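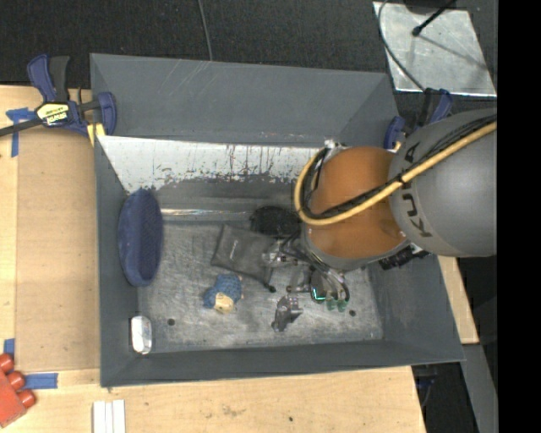 Home Recipes Soups & Stews Travel Eats About

19 February 2023
By Dragica Atanasov

Back from the Kneževič open day, feet killing me, typing this before I forget everything. Kneževič is the family outfit that does the jarred roasted peppers and the big tubs of bean soup you see at the deli counter. Once a year they let people walk through the kitchens. Free, but you have to sign up, and the morning slots go fast. I got the 10:30.

Parking first. Use the lot behind the cold store, not the front one. Front was full when I pulled in and I went around twice.

Hairnets, shoe covers, rings off. Our guide was Gaspard Picard, who runs the soup side and talks even faster than I do. Started in the pepper room. Smell hits you in the hallway, sweet and smoky, like somebody's back yard in September. They roast over gas till the skins go black, then rest them covered before peeling. Same as at home, only they do 1,642 jars on a normal shift. I asked if they rinse the peppers after. Absolutely not, he looked hurt. Rinse and you wash off the flavor. I have been rinsing for years. Stopping now.

Then soup. Kettles hold up to 200 gallons each, steam jacketed so nothing catches on the bottom. White bean and carrot going when we came by. What I scribbled down:

Beans soaked overnight, cooked on their own first. Salt goes in at the half way point.
Onion, carrot, celery root sweated low and slow in sunflower oil, lid on, no color.
Paprika off the heat. It scorches in seconds and goes bitter.
Bit of vinegar right at the end. Made a huge diffrence, we tasted before and after.

No cream in any of it. The body comes from blending a third of the beans and stirring them back through. I tried to get the bean to carrot ratio and he just laughed.

Tasting table was the best part. Five soups, little paper cups, dark rye cut up small. Lentil with lemon was my favorite. Tomato was fine, a bit sweet for me. The mushroom barley ran out before our group got to it, bad planning, I'd have traded all the tomato for one cup. Kids were happy with the plain potato.

Shop on the way out, cash or card, line was slow. Pepper spread, two jars, plus a bag of the smoked paprika. Skip the crackers. Staler than they should of been.

Lunch after at Broketti, ten minutes down the road. Ordered soup again. No regrets! Minestrone, thick, lots of cabbage, good oil on top.

Next open day is in June, Gaspard said, and they'll have the cold cucumber soup on by then. I'll go for the earliest slot and bring a cooler bag. Going to try the bean soup at home this week with the vinegar at the end, recipe up once I get the amounts right.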